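Rerkach Clothing Reuse Pilot
Second progress report to the Perora Fund
Prepared by Emiliano Echeverría
2021-08-17

Where we stand

The grant agreement asked us to show that households in Iturra would mend or pass on clothing if it were made easy for them. Halfway through, I can say that they bring us clothing. Whether they would have thrown it away otherwise is a different matter, and I don't think we have shown it yet.

The first report said 1008 garments had been "saved from landfill." I'd like to withdraw that wording. The figure is the number of garments logged at the intake desk, and the target was 1000, so on paper we met it. But logged is all it means. Of those, 400 have gone back out, either mended and returned to the owner or taken by someone else. The rest are on shelves or waiting for a decision. A sweater on our shelf is no more reused than one in a closet at home.

Intake

Drop-off is steady on the days when the library next door is open and slow on the others. We had planned to add a second drop-off point at the Prillier building. I have put that on hold. More intake would only make the sorting backlog worse, and the rent quote came in higher than the budget line allows.

The sorting rules changed in the spring. The old form had a single box for condition, "good / fair / poor," and two people would mark the same coat differently. The new form asks what is wrong with the item and whether we have the skill to fix it. It takes longer to fill in. Wenceslao Retamal thinks it takes too long, and he may be right, but the old records are close to useless for the outcome table you asked for.

Repairs

Zippers and hems go quickly. Knitwear doesn't. A small hole at the elbow can take most of an evening if the yarn has to be matched, and the budget assumed every repair would cost the same. That assumption was mine and it was a poor one. Knits should have had their own line from the start.

The mending evenings filled up early on and have thinned out since. The sign-up sheet has 80 names on it. A good part of those came once. The people who keep coming already knew how to sew when they arrived, so I would be careful about reporting this as "skills gained." We asked for feedback and got warm comments, which I have left out because people are polite when you hand them a form and a cup of coffee.

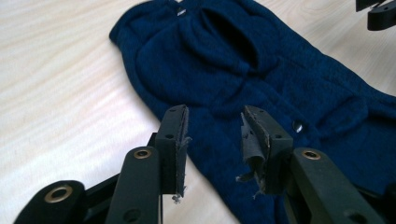
Photo: Rerkach project

Blue and black knits are the hardest to match for yarn. Shades that look the same on the cone look different once they are worked in. Wenceslao has been buying small amounts to test before we commit to a full order, and this has already cut waste a little.

Spending

We are under budget on wages and over on supplies. The wage gap comes from the repair post, which stayed empty for longer than planned. Please don't read it as a saving -- the work simply didn't get done. Supplies went over mainly on yarn, thread and shelving.

What we ask

First, that the target for the second half be set on garments that leave us, with intake reported only as background. Second, that part of the unspent wage money be moved to a short follow-up survey in September, asking owners whether mended items are still being worn. It may tell us something we don't like. I would still like to have it before anyone talks about a second town.

The outcome table and receipts are being sent separately. Two supply receipts are missing and Wenceslao is asking the shop for copies.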